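3.2. Conservación de los fondos sonoros

Cuando empezamos a visitar los archivos de radio local, en mayo, pensábamos que el problema principal sería el de las cintas. Nos equivocábamos un poco, y lo contamos con gusto: los 159 programas del fondo Masson se escuchaban con una claridad que nos emocionó, mientras que de muchas grabaciones posteriores – ya digitales – apenas quedaba una ficha escrita a mano.

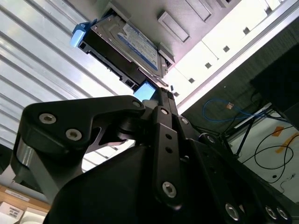 Figura 4. Disco duro de 3,5 pulgadas en su bandeja, insertado en parte en un chasis blanco de servidor.

Olaia Mateos, que catalogó con enorme paciencia el fondo Sarton, nos animó a conversar también con los antiguos locutores, y de aquellas charlas salieron 23 entrevistas que completan lo que las fichas callan: quién hablaba, para qué barrio, con qué música de fondo. A ellas volveremos, con más calma, en el apartado 4.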